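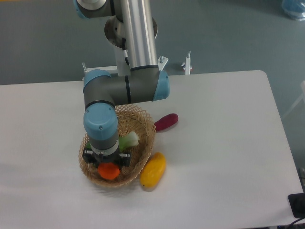
The first thing you meet at Morkari is a wall of blue. It's a single length of linen, dyed and hung from a beam so that it just misses the floor, and when the door opens behind you the whole thing breathes. I stood in front of it for far longer than I'd planned, with my coat still on and my bag slipping off my shoulder.

Morkari is a small gallery in the harbour town of Plerkent, and its summer show, Slow Colour, is given over to textile art. I'll admit I went expecting cushions. What I found was one of the most absorbing exhibitions I've seen in years, and I've been back twice.

Textiles have had an odd time of it in the art world. For much of the last century, anything woven or stitched was filed under craft and shown in a different room, if it was shown at all. Painters got the high white walls and weavers got the glass case by the stairs. The Bauhaus had a weaving workshop full of serious, inventive work, and even there many of the women who joined the school were steered towards the loom whether they'd asked for it or not. That they made something so bold out of it still delights me.

Slow Colour doesn't argue about any of this. There is one short paragraph by the entrance, and after that you're on your own with the cloth.

The second room is where I'd send anyone who is short of time. It holds a piece called Fliner, made by a group of weavers who prefer to sign their work together, and it's built from 1376 narrow strips, each woven separately and then joined along its long side. The number is in the title panel, otherwise I'd never have guessed. From the doorway it looks like a hillside in poor light, all brown and a sort of wet green. Walk up to it and the brown falls apart into rust, plum, mustard and a pink so sharp that it must have been put there for fun. Step back and the pink has gone! I did this several times, forwards and backwards, and a small boy started doing it next to me.

All the colour comes from plants. Madder root gives the reds, weld gives the yellows, and woad gives that soft, slightly chalky blue you see in old tapestries. Woad is the strangest of them. Cloth comes out of the vat a yellowish green and turns blue as the air gets to it, and there's a short film of this on a loop in the corridor. Do watch it. The bench is hard but the film lasts only a few minutes, and there was a little gasp from somebody every time it came round.

Natural dyes are fussy things to work with. The same root from the same field can give a brick red one year and something nearer to salmon the next, depending on the water and how long the pot was left. A painter can go back to the shop for another tube. A dyer who runs short halfway across a big hanging has to live with the join, and some of the best passages in the show are exactly these joins, where one red stops and its slightly paler cousin carries on.

Upstairs is quieter. There are 200 small samples pinned in rows, most of them no bigger than a playing card, with pencil notes beside them in several hands. 'Too grey.' 'Better with rain water.' One just says 'Ok', underlined twice, beside a green I'd happily paint a kitchen in. I loved this room nearly as much as the big pieces – it's like being let loose in somebody's sketchbooks – and I wish the lighting were kinder to it. The far end is so dim that I had to crouch to read anything. Dyed cloth fades, so the lamps have to stay low, but a few more labels in larger print would help a great deal.

The catalogue deserves a mention. Only 3000 have been printed, on thick uncoated paper, with a real snippet of dyed wool tucked inside the back cover. Mine is yellow. The woman behind me in the queue got blue and wouldn't swap.

Slow Colour stays up until October, when the strips of Fliner will be unpicked and shared out again among the weavers who made them. Go in the morning if you can, when the light from the harbour side reaches the linen in the front room.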